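Best way to store and clean rubber-coated weight plates at home?

Posted in Home & Garage Gym by Qian
Jul 6, 2018
Viewed 981 times

I bought a second-hand set of black weight plates in May and I'm not sure how to look after them. They are the round rubber-coated kind with a metal hub in the middle. At the moment they are lying in a pile on the floor of the box room and I have to lift three off to get to the one I want.

Two things I'd like to sort out. First, storage. The room is narrow and I can't put anything heavy on the wall because it is plasterboard on that side. I have looked at a toaster rack type of stand (plates stand on edge in slots) and an upright tree with pegs. Which is easier to live with?

Second, cleaning. The rubber has gone a bit grey and dusty and there are fine scuffs all over. I wiped one with washing-up liquid and it looked good for a day, then went dull again. Is there something I should be putting on it? The seller said he used furniture polish, which sounds wrong to me.

I train on my own, mostly in the mornings, and there is a neighbour underneath, so anything that keeps the noise down would help as well.

- - -

Hurell
Member, 807 posts

I've had both sorts of stand, so I'll start with that.

Storage

For a narrow room with no use of the wall I would get the toaster rack. It sits low, it can go at the end of the bench, and the heavy plates never have to come higher than your knee. The tree takes up less floor but you need clear space on each side of it to slide the plates off the pegs, and in a box room you probably haven't got that. A tree also needs loading evenly. If you put all the big ones on one side it will lean, and on carpet it will lean more.

Put the rack on a rubber mat. A horse stable mat cut to size is cheaper than gym flooring and does the same job. It will take the edge off the noise for your neighbour, though you still have to set the plates down gently.

Look at the slot width before you buy. Rubber-coated plates are often thicker than bare iron ones of the same weight, and a rack sold for iron plates may only take your smaller ones. I had to send back a Prandau rack for this reason. The Gelis one I have now has wider slots at one end, and the plates go in without forcing.

Lifting them in and out

With the plates on edge you take hold of the top of the rim, fingers over the far side, and lift straight up. Don't twist it out of the slot. With bigger plates use both hands, one on each side of the rim. If you have dry hands or the rubber is dusty, a knitted work glove with some grip on it is fine.
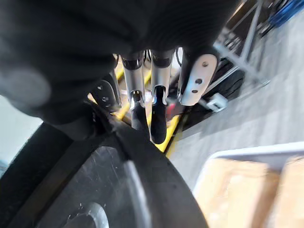

Cleaning

Scuffs in the rubber don't come out. They are marks in the surface and you have to live with them. Dust and the grey film do come off:

1. Brush the loose dust off with a dry paintbrush, including round the hub.
2. Wipe with warm water and a very small amount of washing-up liquid.
3. Wipe again with plain water. I think this is the step you missed - soap left on rubber dries to a dull film.
4. Dry with an old towel, then stand the plate up for an hour before it goes back in the rack.

Do the metal hub last and dry it straight away. If there is rust in the hole, rub it with fine wire wool and put one drop of light oil on a rag afterwards. Keep the oil off the rubber.

No furniture polish. It makes the rim slippery and it picks up more dust. I do mine twice a year and give them a dry wipe in between.

- - -

gymshed2716

i just leave mine leaning against the wall and they're fine. been there for years. wouldn't spend money on a rack unless you have loads of them

- - -

Oldbarbell

Mostly agree with Hurell. I would not leave them leaning, especially if children or pets come into the room, as they can roll when one is moved.

On the grey look, some of it may be the rubber itself getting older and that won't wash off. Sunlight makes it worse. If your box room has a window, put the rack on the side that stays in the shade.

Also check the hubs on a second-hand set. Hold the plate upright and try to turn the metal ring with your thumb. If it moves, that plate will rattle on the bar, and your neighbour will hear it before you do anything about the floor. You can sometimes bed a loose one back in with epoxy but I have only done it on small plates.

- - -

Qian

Thanks all. I rinsed one with plain water last night and it has dried much better. I'll measure the thickest plate before I order the rack.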